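Department of Design History
Course handout: Lettering and the Printed Poster
Unit 4: Commercial lithography and the house style
Issued 2025-06-10

Purpose of this unit

This unit considers how printing firms trained their artists to work in a common manner, and how far individual hands can still be recognized in the results. Students should read the Tondard specimen book before class and bring the worksheet from Unit 3.

1. The Maltcombe workshop

The Maltcombe workshop produced posters, seed packets, railroad notices and shop cards. Its surviving ledger lists 700 jobs, of which 46 are marked as posters. The remainder were small items, often issued without a signature. Apprentices began with borders and rules, moved on to capitals, and were permitted to draw figures only after a senior artist had approved a full alphabet in two weights.

The alphabet sheets are held in the teaching collection. Note the wide bowl of the R and the low crossbar of the A. Both features appear on printed work issued under several different names.

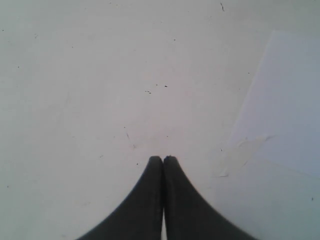 Why did the workshop leave most of its posters unsigned?
The client paid for the name of the firm. A signature was allowed only when the artist had been requested in the contract, and the ledger records an extra charge in those cases.

2. Color and the order of printing

Each color required its own stone. A poster in four colors therefore passed through the press four times, and the sheets had to dry between passes. Yellow was normally laid first and the darkest color last. Blue gave particular difficulty, as a heavy blue could close up the counters of small letters. The Tondard specimen book shows the same heading printed in three strengths of blue for this reason, and students should compare the lowercase e in each.

Registration marks were trimmed before delivery. Where they remain, the sheet is likely to be a proof. The Güler portfolio contains 10 such proofs, several with penciled corrections in the margin. These corrections concern spacing more often than drawing.

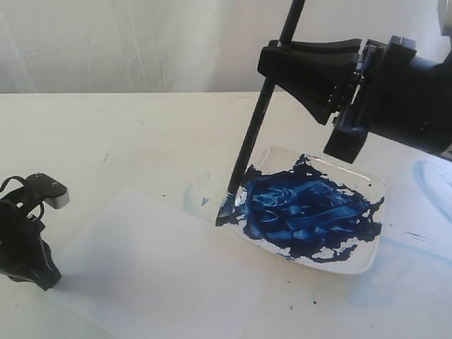 A reader of last year's version of this handout objected that the section gives too much weight to the stones and too little to the paper. Cheap poster paper stretched in damp weather, the reader wrote, and many faults blamed on the pressman were faults of the stock. The point is a fair one, and the supplementary reading now includes a chapter on paper supply.

3. The Sendlow series

The Sendlow series was commissioned to advertise a group of seaside hotels. Each design was printed in an edition of 400. The lettering follows the Maltcombe alphabet closely, although the figures are drawn in a freer style and the borders have been dropped altogether. Scholars disagree on whether one artist or two prepared the stones. The evidence on both sides is slight. Students are asked to examine the capitals in the hotel names before forming a view.
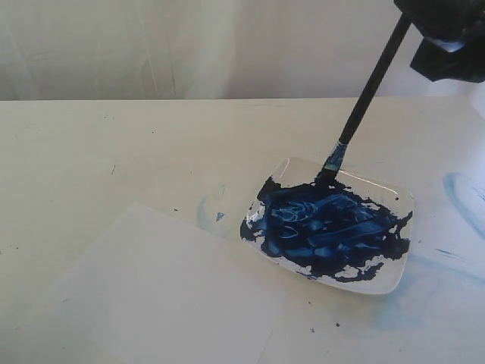 What should be compared first when two posters are thought to share an artist?
Begin with the spacing between letters. Letter shapes were copied from a shared sheet, while spacing was judged by eye and tends to vary from one hand to another.

Assignment

Write a commentary on one poster from the Sendlow series and one from the Güler portfolio. Discuss lettering, color order and any evidence of correction. Cite plate numbers in full. Drawings made from the originals may be attached, in pencil only. Commentaries are due at the last class meeting in December.

Access to originals

Posters may be consulted in the print room by appointment. Ink and paint are not permitted at the reading tables. Requests for oversize sheets should be submitted two working days in advance.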